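Notebook, 2021-06-14
Match tagging, Drodunden v Joltholm, second pass 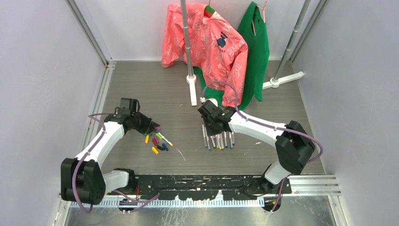
Started again from the first whistle because I don't trust what I wrote on the first pass. I'd marked the Joltholm left side as "dominant" before I had tagged a single entry on that side, and reading it back it's plain I was repeating what the coach said in the clubrooms. His line was that Drodunden beat themselves. Maybe. Every losing coach says it, and it's a comfortable thing to say, as it means the other mob didn't have to be any good.

So what does the tape show? Drodunden lost by 7 and had more of the ball in the middle third for most of the match. I don't think that's worth much. A lot of it was the two centre backs knocking it to each other while Joltholm stood off and let them. If we count that as possession we'll end up telling the club they played well, and they'll like us for it, and it'll be no use to them.

Glenys wants to run the whole thing through Brotosix and compare. Fine, but I want it noted that Brotosix gave us 718 "involvements" for the first half alone and I still can't get a straight answer on what an involvement is. I went through one ten-minute stretch by hand. It had tagged the keeper picking the ball up off the advertising boards. It had also tagged the same throw-in under two different players, neither of whom took it.

Emailed their support. Reply says the definition is "contextual". Right.

Things I'm fairly sure of:

Drodunden's press falls over once their number eight tires. You can see him stop making the second run not long after the break. The other two keep going as if he's there, and the gap opens up behind them. Four of the goals come through that gap or close to it.

Ambrose at right back is not the problem, whatever the crowd was yelling. He gets left two on one, over and over. The tagging sheet has him down for "beaten" each time and I think the category is wrong. Want to split it into beaten one on one and beaten outnumbered. That means redoing the old matches too. Sorry, Trinity.

Things I'm not sure of:

The wind. Everybody at the ground talked about the wind. I've got the flags on tape for both halves and they look much the same to me, so either it dropped down on the pitch or it's a story people told each other at half-time. Leave it out of the report unless someone finds a reading.

Whether the formation change did anything. Joltholm scored twice straight after it, but they'd been getting in behind before it as well. The sample is one match. I don't want a sentence in the report that starts "after switching to a back three" and lets the reader fill in the rest.

Fitness numbers. The vests cost the club 500 for the season's hire and came back with two of them showing the same player at the same speed for the same stretch. Somebody has the labels mixed up or the file was copied over. Until that's sorted I'm not using any of it, and I'd go easy on quoting the earlier ones.

Trinity Pettigrew read the above and disagrees on the number eight. She reckons he was told to sit, going by where he looks when the bench is shouting. Could be. I went back and watched him for twenty minutes with the sound off and he does glance over a fair bit, but so does everyone when they're losing. Asked her to write down which moments she means before she watches again, so we don't both go hunting for it.

Sound on the second-half file is out by a couple of seconds. Don't use the whistle to line up the restarts, use the kick.

Also, the club has asked for a "confidence score" beside each finding. Glenys Dunstan says give them one. I'd sooner write the reason in plain words, as a number next to a guess is still a guess and it'll get read out at a meeting. Haven't won this one yet. Quote for the full season is 2000 and it's hers to send, so I'll probably lose it.

To do:
Re-tag second half with the split category
Ask the club who handed out the vests
Get the Brotosix export with raw times, not the summary
Trinity's list of bench moments
Check the fourth goal for offside, the side-on angle only

Full season review is due in September. At this rate we'll have three matches I'd put my name to.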